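Grendard Institute of Applied Chemistry

The Grendard Institute of Applied Chemistry is a graduate school in the town of Usten. It offers master's programs in industrial chemistry, polymer engineering and water treatment. In 2019 it had 361 students, of whom 249 came from abroad.

History

The school was opened as a training center for workers of the Imance dye factory. After the factory closed, the town took over the buildings and the center received the right to give degrees. The present name was adopted on Feb 9, 2019. 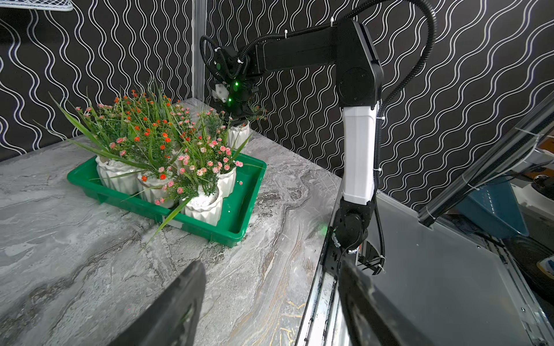 Teaching

The master's program lasts two years. The first year consists of lectures and laboratory courses, and the second is for the thesis, which is usually written together with a company. All teaching is in English - a language course is offered before the first semester, but it gives no credits. Theses are defended in May.

Campus

The main building has a floor area of 3390 square meters and contains the laboratories and the library. Students from abroad can apply for a room in Yap House, a residence ten minutes away by foot. Rooms are given for one year and can be extended once.
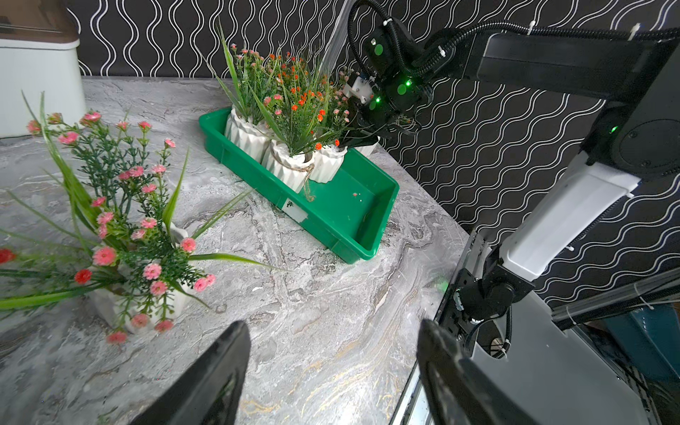

Flower arrangement in a white ribbed pot

See also
Usten
Imance dye factory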